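Coat and Bag Repairs: Frequently Asked Questions
September
By Biljana Nikolaidis

What do you repair?

Backpacks, school bags, tote bags, duffels, coats, rain jackets and snow pants. Most of the work is zippers, straps and torn seams. We also replace buckles, snaps, cord stops and elastic. If you have something close to one of these and aren't sure, bring it in and ask.

What don't you repair?

Hard-shell luggage, shoes, leather furniture, tents larger than a two-person, climbing gear and child car seat harnesses. We don't sew anything that is meant to catch a fall or hold a person in a vehicle. For leather bags we can replace a zipper or restitch a strap, but we don't dye or refinish the leather.

Where do I drop things off?

At the Lostik counter on the ground floor of the Enetti building, next to the key cutter. The workroom is upstairs and isn't open to customers. If the counter is closed, please don't leave bags on the stairs. The building staff pick up anything left there and it goes to the lost property desk.

Do I need an appointment?

No. Drop-off takes a few minutes. You fill in a card with your name, phone number and what's wrong, and you get the stub. Bring the stub back with you when you collect. If you lose it, we can look the item up by phone number, but it takes longer.

How long does a repair take?

Nine working days for most jobs. A zipper slider on its own is often done sooner, and we'll call if it is. Late August and September are slower for backpacks. Coats pile up as soon as the first cold week arrives, so if you know your winter coat has a bad zipper, bring it before then.

How much does it cost?

The price list is on the counter and we go over it with you at drop-off. Small jobs have a set price. For anything else we look at the item and give you a number before we start. If the person sewing opens it up and finds more damage, we call first. We don't add work without asking.

My zipper splits open behind the slider. Does the whole zipper need to come out?

Usually not. When the teeth are all there and the zipper still won't stay closed, the slider is worn and has spread a little. A new slider fixes it. If teeth are missing or the tape is torn away from the cloth, the whole zipper has to be replaced, and that costs more – on a lined coat, quite a bit more. Please don't squeeze the slider with pliers before you bring it in. It sometimes works for a week and then the slider cracks.

Can you match the zipper color?

We keep black, navy, gray, red and a few browns. Anything else has to be ordered. Orders go through Mac Carthaigh and add time to the job. Most people pick black or gray and are happy with it. If you find a zipper yourself, we'll sew it in, but check the length and whether it's a separating zipper before you buy.

The strap on my child's backpack has pulled out at the top. Can it be saved?

Nearly always. The strap itself is rarely the problem. The cloth it was sewn into has frayed, so we open the top seam, trim back to sound material, put a patch of heavy webbing inside and sew the strap back through all the layers. It will sit a little lower than it used to. We suggest doing both straps together so they match.

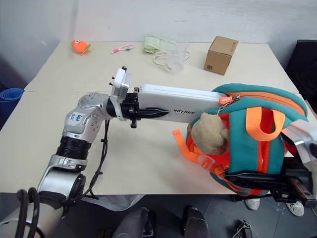 Should I empty the bag before I drop it off?

Empty every pocket, including the small ones on the inside and the ones for water bottles. Shake out crumbs and sand, which get into the sewing machines. Anything we find goes in an envelope stapled to your card, but we can't be responsible for money, keys or electronics left inside. Key rings and charms on the zipper pulls can stay unless that's the zipper being fixed.

Does it have to be clean?

Yes, please. Wash it and let it dry all the way through. We send back items that are damp, moldy or covered in pet hair. Most backpacks can be washed by hand in a tub with mild soap and hung upside down with the pockets open. Check the label first if there is a frame sheet or a coated lining, and keep it away from the dryer – heat makes the coating peel.

The inside of my bag is flaking. Can you fix that?

No. The waterproof coating on the lining has broken down and there's no good way to put it back. You can scrub the loose flakes off with a stiff brush and warm soapy water and keep using the bag, but it won't keep rain out. Replacing the lining is possible. On an ordinary school bag it costs more than a new bag, so we don't recommend it.

Can you put a name in it?

We can sew in a name label if you bring one, or write the name on plain cotton tape with laundry pen and sew that in. We put it inside, under the top handle, unless you ask for another place. We don't do embroidery.

What thread do you use?

Bonded polyester for bags and outdoor coats, ordinary polyester for everything else. Cotton thread rots when it's wet a lot, so we don't use it on anything that goes outdoors. We match the color as well as we can, but stitching on a faded bag will look newer than the cloth around it.

Is the repair guaranteed?

The stitching and any parts we put in are covered for 144 days from pickup. Bring it back with the stub and we'll redo it free. This covers our work only. If a different strap tears, or another section of the same zipper wears out, that's a new job.

How long do you keep finished items?

Two months. We call when it's ready and call again before the time is up. After that the item goes to Loso, the clothing exchange across the parking lot, and we can't get it back for you. If you're going to be away, tell us and we'll write it on the card.

Can someone else pick up for me?

Yes, if they have the stub. Otherwise call ahead and give us their name.

Do you take old bags for parts?

We do, if they have good buckles, webbing or zippers. Hand them in at the counter and say they're for parts so they don't get a repair card by mistake. We don't need more drawstring bags or conference totes.

Do you teach people how to do this themselves?

Not at the moment. There's a sheet at the counter on changing a zipper slider, with drawings, and you're welcome to take one. Sliders are sold separately. Bring the old one with you, or at least read the number on the back of it, so you go home with the right size.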